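Comparar dos pinzas paralelas con la cámara de muñeca

Guías > Manipulación > Efectores finales
Última revisión: 13 de marzo
Nivel: intermedio
Requisitos: brazo con brida ya calibrada, controlador Nitside, cámara de muñeca montada

Este procedimiento sirve para comparar la pinza Rummont y la Trustix en el mismo brazo, con la misma cámara y sin modificar el programa de agarre. No mide fuerza máxima. Mide repetibilidad de cierre y comportamiento ante objetos finos, como cables y conectores pequeños.

1. Preparación del controlador

Cargue el perfil de la primera pinza y compruebe que la carrera declarada coincide con la mecánica. El Nitside escucha en el puerto 3709; si el panel no responde, revise el cortafuegos antes de tocar el cableado. Fije la velocidad de cierre en 20 mm/s y la corriente límite al 40 % para ambas pinzas. Desactive la compensación automática de peso durante toda la sesión.

2. Posición de observación

Lleve el brazo a la pose de reposo y abra la pinza por completo. Las dos puntas deben quedar visibles en la parte inferior de la imagen, con la superficie de trabajo despejada entre ellas. Si solo se ve una, corrija el soporte de la cámara; no lo compense por software. Bloquee exposición y balance de blancos. El enfoque se ajusta para la zona de agarre, a costa del fondo.
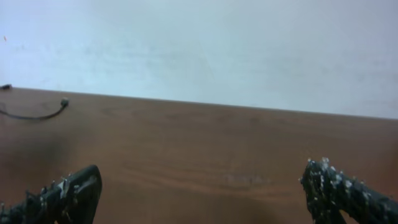

Guarde la pose con un nombre distinto para cada pinza. Los dedos de la Trustix son más largos y el punto central de la herramienta cambia; reutilizar la pose de la Rummont desplaza el contacto y estropea la comparación.

3. Serie de cierres en vacío

Ejecute 20 cierres sin objeto y registre la posición final del codificador. Descarte el primero. Una deriva progresiva suele indicar holgura en los tornillos de los dedos; una dispersión sin tendencia apunta a suciedad en la guía o a una corriente demasiado baja.

Inspeccione las superficies de contacto antes de cada serie. Las partículas adheridas alteran el cero de cierre y reducen el rozamiento. Limpie con un paño sin pelusa y repita la referencia.

4. Serie con cable

Coloque el cable plano sobre la mesa, con el conector orientado siempre en el mismo sentido. Haga 7 intentos por pinza sobre el cordón y otros tantos sobre el conector. Anote por separado:

Agarre firme tras elevar 40 mm
Deslizamiento durante la elevación
Contacto con la mesa antes del cierre
Fallo de detección

El contacto con la mesa no se cuenta como fallo de la pinza. Suba la altura de aproximación y repita el intento.

5. Lectura de resultados

Compare las dispersiones, no los mejores valores. Con los dedos de serie, la Rummont nos dio un cierre más repetible y la Trustix perdió menos conectores. Con las puntas de recambio Vasiliauskas la diferencia en conectores desapareció, aunque hubo que recalcular el punto central de la herramienta.

Exporte el registro en CSV y conserve también los fotogramas de inicio y fin de cada cierre. Para volver a la configuración anterior, reactive la compensación de peso y reinicie el controlador.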